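4.2 Arranging the stems

The Medine tulip set is supplied with artificial stems only. Vases are ordered separately (see section 10).

1. Wipe the tabletop and let it dry. Stand the vases in a row along the back of the table.

2. Lay the loose stems flat in front of the vases, blooms toward the back. Do not stack them.

3. Hold each stem below the leaf and turn the leaf until it sits partway up the stem. Do not pull on the bloom.

4. Fill the narrow-necked vase first. Insert one stem at a time, cut end down, until it touches the base.

5. Bend the upper part of each stem slightly so that the blooms stand at different heights.

Note: Stems may be shortened with wire cutters – remove no more than 52 mm at a time and check the fit before cutting again.

CAUTION: Glass vases can tip when long stems lean to one side. Keep each vase at least 100 mm from the table edge.

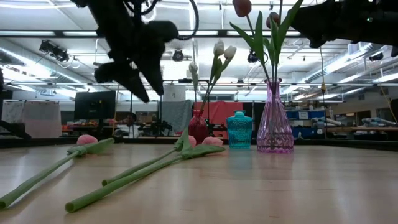 Fig. 4-2. Pink-flowered stems laid out on the table; white stems already in the red vase.

6. Repeat steps 3 to 5 for the remaining stems. Keep one color to a vase.

7. Dust the blooms with a dry, soft brush. Do not use water or glass cleaner on the petals.

For replacement leaves, order part 191.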